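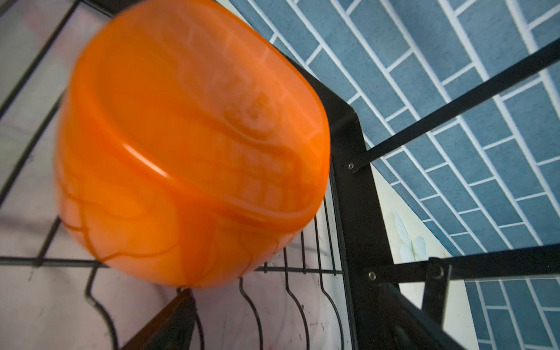
Orange bowl in a black dish rack.

Reading the Water Bill: What Households in Usomby Know About What They Pay
Final report, Group 4
October 28, 2020

Why we picked this

The city changed the water rates in March and there was a lot of complaining online. Most of the complaints were about the price. When we read them closely a lot of people seemed to be mad about the wrong line on the bill. So our question: do people in Usomby understand their water bill, and does it change how much they use?

Short background. The bill has a fixed charge (meter and pipes), a usage charge, and a sewer charge. Usage is billed per 1,000 gallons and anything left over rolls to the next bill. The sewer charge is worked out from usage too, which we did not know ourselves until week two. Means every gallon gets paid for twice, kind of. Lawn water as well, unless you have a second meter.

Method

We dropped a one page survey at 244 addresses, all in the Rolau neighborhood plus the two streets behind it. Paper, with a stamped envelope. Got 35 back. Not great. We wanted to go door to door but that was not allowed this semester, so paper it was. Eight questions, the last one open. People could also write down the gallons from their last bill if they felt like it.

Known problem: people who send back a survey on water bills are probably people who already care about water bills. Also renters are missing mostly, because in a lot of the apartments water is included in the rent and they never see a bill at all.

Results

Most people knew their total. Hardly anyone could say which part was fixed. The sewer charge was the big one - the most common guess was that it was a flat fee, same for everybody. A couple people thought it was for storm drains.

From the ones who gave us gallons we got an average of 105 a day per household. We do not have household size for all of them so dont read too much into it. Toilets and showers are where it mostly goes according to the textbook, but when we asked people what they thought used the most water the top answer was dishes. Second was laundry. Toilets came in last.

We think its because dishes are the thing you stand there and watch. A leaking toilet is quiet. One household wrote that their bill doubled over the winter and it was a bad flapper, a part that costs a few dollars at Mayrhofer Hardware. 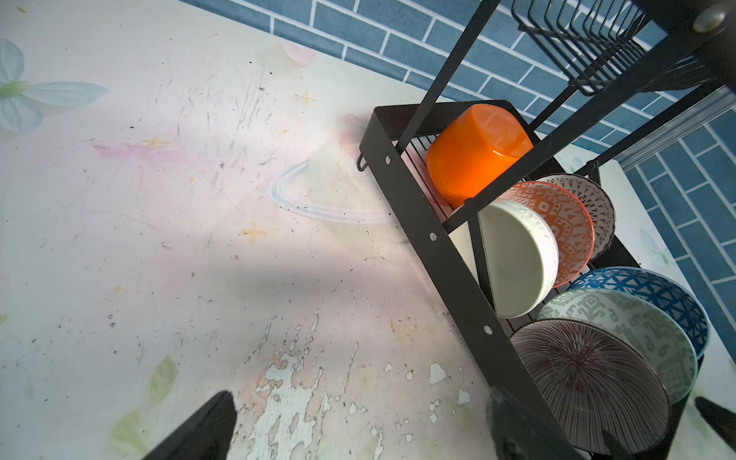 Themba Msimang wrote back on the first draft that we were being too easy on the utility. If the sewer line on the bill says only "Sewer" and an amount, he said, then you can't call it a knowledge problem, and had we thought about asking people to read a better bill and seeing if they scored higher?

We had not. It is a fair point and we ran out of time to do it right. What we did do is look at a sample bill from Ostunia, the next town over. Theirs prints the gallons next to the sewer charge and has a small bar chart of the last year. Much easier. Ours has a chart too but it is in dollars, so after a rate change it goes up even if you used the same amount. Confusing.

What we would change

- Print the gallons next to both charges
- Chart in gallons instead of dollars
- A line saying what the fixed charge pays for
- Some kind of notice for renters, even once a year

For the survey itself: fewer questions, ask household size up front, send a reminder. Question 6 had two questions in it and the answers were a mess, we left it out of the resutls.

Appendix A has the survey form. Appendix B is the open answers, typed up with adresses removed.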